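Print this page | E-mail this thread
Posted 2023-05-18 by hostby_nights

Drawer task, arm drifting on the push. Anyone?

One arm mobile unit, grey two drawer cabinet, things sat on top. Task is shutting the bottom drawer. Was fine all last month. Now the tip lands further out on the front panel each run, nearly at the corner, and the drawer goes in crooked and binds. Re-homed the arm 2 times. No change. Tip is the tan one, not the old black pads.

Running the Flimis controller, firmware 767 if that matters.
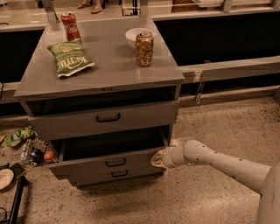 Push force is capped at 18 N and I dont really want to go higher. Cabinet isn't bolted down so it just walks.

escobedo_bay wrote:
Not the arm. Base. Check where it parks before the reach, bet its stopping short and the shoulder makes up the rest. Chalk a line on the floor and watch it for a shift.

jirnura wrote:
Disagree, had the same on ours and it was the tip. They go slack on the wrist after a while, two screws under the collar. Grab it and wiggle. If it moves at all there's your drift.

escobedo_bay wrote:
Slack tip gives you scatter. He said further out EACH run. Thats base odometry.

jirnura wrote:
Ours crept one way too. The push twists it the same way every time.

hostby_nights wrote:
Ok wiggled it. Slight play, not much. Nipped the screws up, ran it again, better but still right of where I taught it. Will chalk the floor tonight.

flatpack_ted wrote:
Why push near the corner at all, go for the middle under the handle. Cheap runners always bind if you shove one side. And wipe the runners while your at it, ours were full of crisp crumbs.

hostby_nights wrote:
Taught point IS the middle. Thats the whole problem lol

Update: chalked it. Base parking 175 mm off by the end of the shift. So escobedo was right, mostly. Wheel on one side had tape wound round the axle. Cut it off, re-taught the park spot, drawer shuts square. Still going to swap the tip in June when the new ones come.

jirnura wrote:
mostly :) do the screws again after a week, they back off

Last updated: same day, 23:40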